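Household Waste and Where It Goes
Week 5 notes: what a bin can tell you
March 6, 2024

Right, a few of you missed the session because of the trains, so I've typed these up more fully than usual. They follow the order I talked in, more or less, with the bits I forgot put back in.

We started with the question I left you with last week: how much do you throw away? Most of you guessed low. I did too, the first time I weighed mine, and I'd been teaching this for two years by then (embarrassing). We remember the big stuff, the broken chair and the old carpet, and forget the wrappers, the peelings and the tea bags, which go out in dribs and drabs all week.

Weight and volume

Please keep these apart in your written work! Food waste is heavy and small. Packaging is light and takes up a lot of room. A council paying by the tonne worries about the first, and a household with a full bin on a Sunday night worries about the second. When you read a report, look for which one is being measured before you look at any of the numbers. If it only says "amount", be suspicious.

The Drurkside survey is our main case for this. It covered 313 households over one winter, and 277 of them handed in a usable diary. I like this survey a lot but it has a hole in it, and several of you spotted it: the diaries ran through December. People buy differently in December, they have visitors, they wrap things. The authors do say so, but only in a footnote near the back, and the summary goes on as if it were any old month. If you use Drurkside in your essay, say when it was done.

Diaries against sorting

There are two ways of finding out what people bin. You can ask them to write it down, or you can tip it out and look. Diaries are cheap, and you learn why something was thrown out, which a bag of rubbish can't tell you. The trouble is that people tidy themselves up on paper. They leave things out, or they change what they do because they know they're writing it down — I certainly would.

Sorting is slow and smelly and it costs money, but the bag doesn't fib. The Wimport study did both with the same homes, and the diaries missed around a third of the food. Snacks and drinks were the worst for it. Someone asked whether that was people hiding things or just forgetting, and I don't think the study can say. My own hunch is forgetting. You finish a drink on your way through the kitchen and it's gone from your mind before you've found a pen.

Mixed small bins

This came up at the end and we ran out of time, so read this part even if you were there. Kitchen bins get sorted far better than any other bin in the house. The little ones in bedrooms, studies and offices tend to get everything, and then the lot is emptied into general waste in one go. So you can have a household that sorts beautifully in one room and hardly at all in the next.
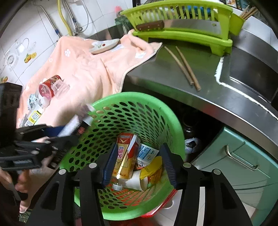

Fig. 3. Drinks packaging in a small open basket: can, carton, paper cup.

Think about what each item would need. A drinks can is metal and easy to recycle nearly everywhere. A milk carton is usually layers of card and plastic, so it depends on where you live. Paper cups often have a thin lining and cause no end of arguments. Lids and caps are small enough to slip through some sorting machines, and the advice on whether to leave them on changes from place to place. Check your own council's page and bring me what it says, I'm curious how many versions we end up with.

For next week

Read the Wimport chapter on method, and skim the one on costs if you've got the energy. Keep a diary of one small bin at home (not the kitchen one) for 3 days, then tip it out on some newspaper and compare. Wear gloves. Write half a page on what you'd left out of the diary. It isn't marked, so there's no point in making yourself look good.

Essay titles are on the course page now. If you want to write about the Drurkside diaries, come and see me first, as two people have already picked that one.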